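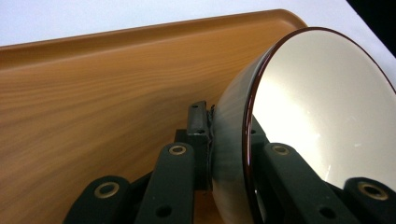

Nastcombe Community Kitchen: Tableware Renewal
Progress report to the Pfeiffer Fund
July 25, 2025

Summary

The tableware renewal is on schedule and within the approved budget. The dining room reopened with the new trays and bowls in daily use, and 1,242 meals were served on them during the reporting period.

Trays

The shallow rectangular trays with the wood-grain finish were supplied by Dramwood. The raised rim and rounded corners were part of the original specification, and diners have commented favorably on both. Two trays were returned for uneven corners and replaced at no charge.

Bowls

The round bowls came from Stetex. They are glazed dark on the outside and white to cream inside, with a thin reddish-brown rim. Kitchen staff prefer the light interior for checking bowls before they are put away. A few faint marks have been noted in the glaze. These do not affect use, and staff have been asked to stop stacking bowls with cutlery inside.

Storage

Shelving for the trays is complete. The bowl racks are 11 days behind the original plan following a late delivery of brackets, and will be fitted before the next report.

Next period

A further 30 bowls will be ordered from the remaining allocation. The final report and statement of expenditure will be submitted in October.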